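Stop Ranking Grippers on the Cup

Every gripper comparison I read this year ends the same way. There is a table, there is a cup on the table, and there is a number telling me which hand picked the cup up more often. I have written one of those comparisons myself. I don't think they help a person who has to choose a gripper, and I would like us to spend the same hours on doors.

My argument comes out of a trial we did at Cadeldale over the winter and spring. We had two grippers to choose between for an arm on a wheeled base. One was the Flavix two-finger, a plain parallel jaw with rubber pads. The other was the Vītola, which has three fingers that curl, and a palm. The Vītola costs a good deal more and comes with a thicker manual. On the tabletop set it won easily. Out of 90 picks it made 79. The Flavix lost most of its points on round things and on anything lying flat.

If we had stopped there, we would have bought the Vītola. The report was half written. Then Kaja Lūse, who runs our simulation work, asked what the arm was going to spend its day doing. The answer was moving between rooms. It would carry small things, but before it carried anything anywhere it would have to get through a door, and we had not tested one door.

So we built door tasks in simulation, in the Titcombe set of home interiors. They cover bathrooms, bedrooms and hallways, with lever handles and a few knobs. Each run starts with the door shut or partly open, and the controller has to get it open wide enough for the base to pass. We ran 900 episodes for each gripper with the same arm model, the same controller and the same camera placement.

The ranking flipped. On lever handles the plain jaw did better, and it did so in a dull way. It closed on the lever from above and below, pushed down, and held on while the base backed up. The three-finger hand kept trying to wrap the lever. When the wrap was good, it was very good. When it was a little off, a finger went behind the handle and met the face of the door, and the arm stalled. The space between a lever and the door behind it is small, and curling fingers need space. 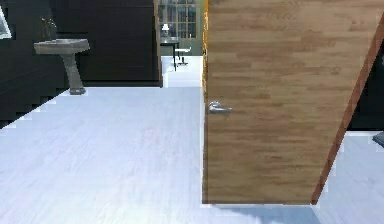

A door that is already partly open was the hardest start for both of them. I did not expect that. I had assumed a half-open door was a half-finished job. But the handle is no longer facing the way the controller would like, the edge of the door is in play, and the policy has to decide whether to use the handle at all or push on the panel. Our controller had been tuned on closed doors, so it went for the handle every time. A person would use a hip or a flat hand. Neither gripper was the problem in those runs, and swapping one for the other would have changed very little.

That is my second complaint about the usual comparison. It treats the hand as the thing being measured, when what gets measured is a hand, an arm, a camera and a controller together. When we moved the camera from the wrist to the base, the Flavix got worse and the Vītola stayed where it was. If we had published only the wrist camera results, readers would have taken them as a fact about rubber pads.

I can hear the objection, because I have heard it from people I respect. Simulated doors are not doors. The hinge friction is a number that somebody typed in. The lever springs back the way a formula says it should. Contact between a finger and a thin piece of metal is one of the places where simulators are weakest, and I have just based an argument on it.

I accept most of that. I would not use our 900 runs to tell anyone how often a Flavix will open the door in their own hallway. I do think they are good enough to tell you that the question exists. When a ranking turns over completely as soon as the task changes, the first ranking was telling you less than you thought. You don't need perfect friction to learn that.

We also took the arm to real doors in our own building, 22 of them, and did a short session on each with both grippers. It is a small set and I won't lean on it. The finger caught behind the lever there too. A couple of doors had closers strong enough to pull the handle out of the Flavix, a failure that never came up in simulation because none of the Titcombe doors we used has a closer. That one is our fault. Kaja has since added closers to our copy of the set, and the Flavix numbers have come down as they should.

Cost comes into this as well. Small groups buy one gripper and live with it for years. They read a results table, pick the top row, and then write their code around whatever they bought. If the table only knows about cups, then people are buying hands for cups. Some of them do need to pick up cups. A lot of them want a machine that can get from the kitchen to the bathroom, and they would be better off with the cheaper part and more time spent on the controller.

What I would ask of anyone publishing a comparison is modest. Include at least one task where the object is attached to something, like a door, a drawer or a tap. Include starts that are not tidy. Say where the camera was, and if you can, move it once and report both results. Print the failures by type, since "finger trapped behind handle" is useful to me and a percentage by itself is not. And if the controller was tuned on one of the hands before the other one arrived, say so. Ours was. It was tuned on the Vītola, which makes the door result a little more surprising and the tabletop result a little less.

We bought the Flavix. I would not recommend it to a lab that sorts parts or handles fruit, and I still reach for the Vītola when I have a round jar to move. The knob doors are also unsettled. Both hands were poor on them, the three-finger one slightly less so, and we are going to rerun those in November with a new pad material on the jaw.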